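FOR IMMEDIATE RELEASE

Lastitz Textiles Opens Drapery Workroom in Quintero Building, Expands Rental Service for Schools and Small Theaters

April 28, 2023 – Lastitz Textiles, a maker of stage curtains and room dividers, today announced the opening of a new drapery workroom on the ground floor of the Quintero Building. The workroom brings cutting, sewing, flame treatment records and customer pickup under one roof for the first time since the company was founded.

The new space will also serve as the base for the company's rental service, which supplies curtains, track and hardware to schools, community theaters, churches and exhibit halls. Rental customers have until now collected their orders from a separate storage site across town.

"Our customers have asked for one address and one telephone number, and we are pleased to offer both," said Abelardo Huaranga, president of Lastitz Textiles. "A school that needs a backdrop for a spring concert should be able to see the fabric, hang a sample of it and sign for it in a single visit."

The workroom houses 433 panels available for rental, in black, gray, ivory and dark blue. Panels may be ordered flat or with sewn-in pleats, and all are finished with a weighted hem. Customers who are unsure of their measurements may bring a floor plan, and staff will prepare a written hanging plan at no added charge.
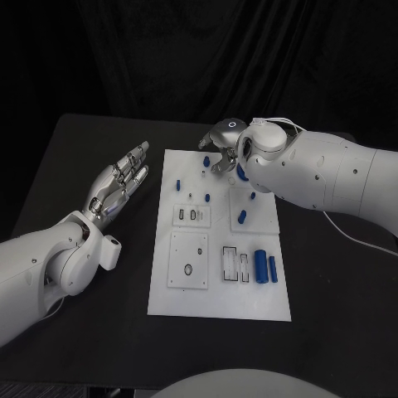
Black remains the color most often requested from the rental stock, and the company has set aside a large share of the new shelving for it. Much of that demand comes from outside the theater. Trade show exhibitors, laboratories, photographers and museums use black drapery to close off a work area or to give a plain background to whatever is placed in front of it. A black curtain hung in soft vertical folds behind a table, with robot arms at work over a white sheet, shows how well light-colored equipment stands out against dark cloth. For such settings the company recommends a panel wider than the opening it must cover, so that the folds remain when the curtain is fully drawn.

Customers will also be able to order the Finano line of lined drapes, which Lastitz introduced last August for multipurpose rooms and rehearsal halls. Finano drapes are made to measure and are sold with a six-year warranty on seams and headings. The line will be joined this year by Stetach, a lighter unlined curtain intended for classrooms and meeting rooms where panels are opened and closed several times a day.

"Stetach came out of conversations with teachers," said Percy Bermúdez, director of product development. "They wanted a curtain that one person could pull across a room without a rod or a cord, and that could be taken down for cleaning without calling in a contractor. We tested several headings before settling on one that met both needs."

Maximiliano Maldonado has been named manager of the new workroom. He joined the company as a cutter and most recently supervised installation crews. In his new position he will oversee production and rental scheduling, as well as the repair bench, which accepts curtains from any maker.

Repairs are quoted after inspection. Common work includes replacing grommets, closing torn seams and shortening hems. Customers are asked to remove hooks and chain weights before delivery and to label each panel with its position on the track.

To mark the opening, Lastitz will provide rental credits of $200 to public schools that place a first order before the end of August. Credits may be applied to panels or track but may not be used for delivery. Requests should be made in writing on school letterhead and addressed to Octavio Guzmán, rental coordinator.

The workroom is open to trade customers and the public by appointment. Fabric swatches may be requested by mail.

Media contact:
Edmund Sowa
Communications Office, Lastitz Textiles
Quintero Building, Ground Floor
Extension 944

###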